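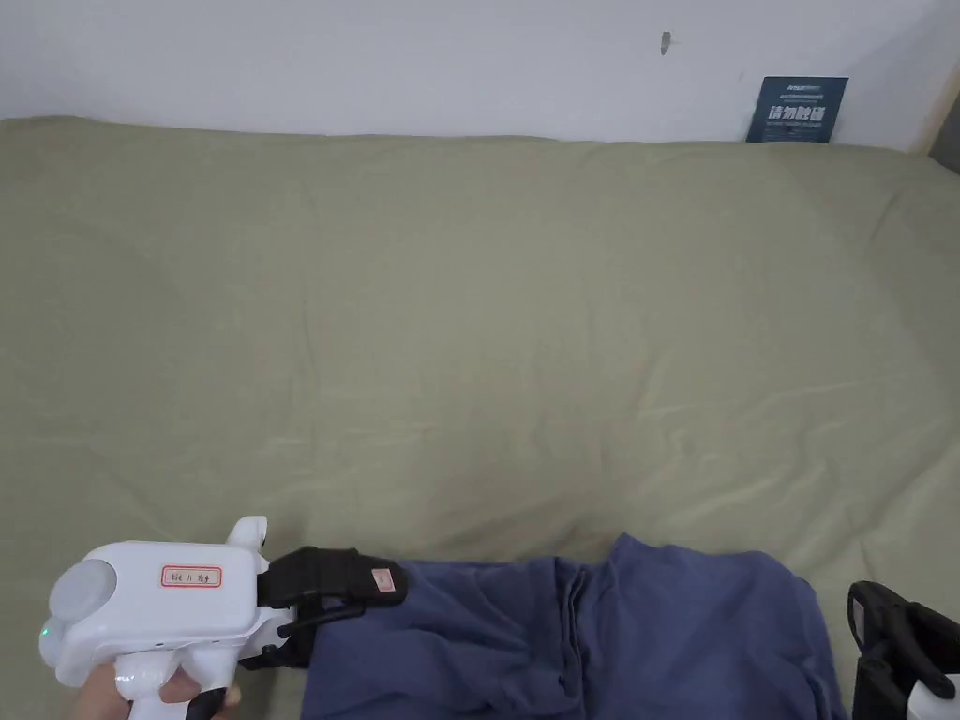
A navy cloth on the green sheet, with one edge picked up.

The green sheet was the first thing I wanted to ask about, and I think she could tell, because she started in on it before I had my notebook open. "Everybody expects white," she told me. "White is lovely if you have a laundry room and a staff. I have a washing machine in a closet and two hands." She has been looking after guest rooms in Lyons for a good long while now, first for a small hotel and these days on her own, and she has opinions about bedding that could fill an afternoon. They did fill one, as it happens, and there was cake.

We talked mostly about beds and folding, which is what readers had written in to ask for after the spring column. She asked me not to use her name. She says her neighbors already bring her their fitted sheets.

So why green? "It's a restful color, and it forgives you," she said. "A crease on a green sheet looks like somebody lives there. And when you put a dark thing down on it to fold, you can see where the edges are." She does all her folding on the bed, once it's made, and has never owned a folding table. Her mother folded on the kitchen table and there was always a little butter on something - she laughed for quite a while about that.

I asked her how she begins with a crumpled pile, the kind that comes out of the dryer in one big knot. "By an edge," she said right away. "Go looking for an edge, take hold of it and lift it a little. People grab the middle and shake, and then they've got the same mess only higher up." After that she lays the thing flat, strokes it outward with the side of her hand, and folds toward herself.

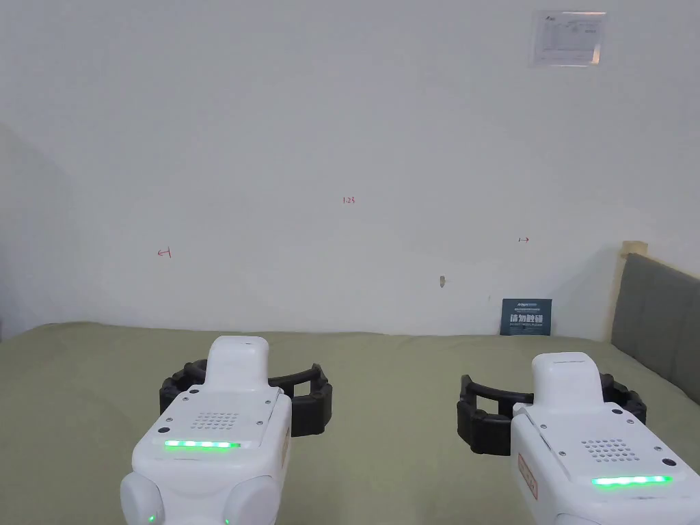 On getting the sheet flat

The sheet itself came from Reltlow, a mail order house she has used for years. She went for the 300 thread count and won't be talked up. "They had a 700 as well, and I bought one once, and it slid around like a fish. I slept on it myself for a week to be fair to it." The 300 stays put, she says, and comes off the line nearly smooth if you hang it by the long side.

Her way of making the bed has hardly changed since the hotel. Far side first, the one against the wall, since you'll never want to go back to it. She kneels on the mattress, tucks the back edge down deep, and then comes away backwards, smoothing as she goes. "You finish standing on the floor with the near side in your hands. If you start at the near side you'll be crawling over your own good work."

A few faint wrinkles don't trouble her at all. At the hotel there was an inspection at three every afternoon, and she remembers going over one corner again and again before it. "I was 24 hours a day thinking about corners," she said. "I don't do that to myself anymore."

She did use a linen spray for a time, one called Gromeo, and liked it well enough, but a cousin sneezed all through December and that was the end of the spray.

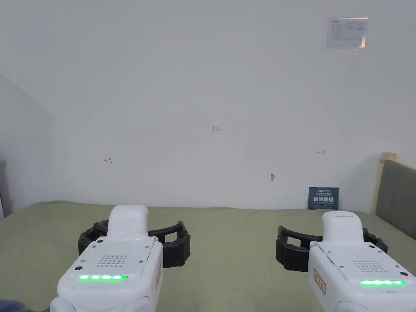

The headboard and the wall

The headboard is gray and padded, with a light wood edge along the top, and she picked it to go with the green. It was sold as a Nornex, model 77, and arrived in 3 boxes - she still speaks warmly of the afternoon she spent with the screws. She vacuums the padding with the soft brush and wipes the wood with a barely damp cloth.

The plain white wall she leaves plain. I wondered about a picture, or a shelf for a guest's glasses, and she shook her head at both. "Lie down under a shelf and tell me you don't think about it falling." Small marks on the paint she gets to when she gets to them, usually when she has a brush out for something else.

Before I went I asked what she would tell somebody whose clean clothes live on a chair for most of the week. She thought it over while she cut me another slice. "Make the bed first," she said. "Then tip the whole lot out on it. You'll have to fold it all if you want to sleep."

Last updated: December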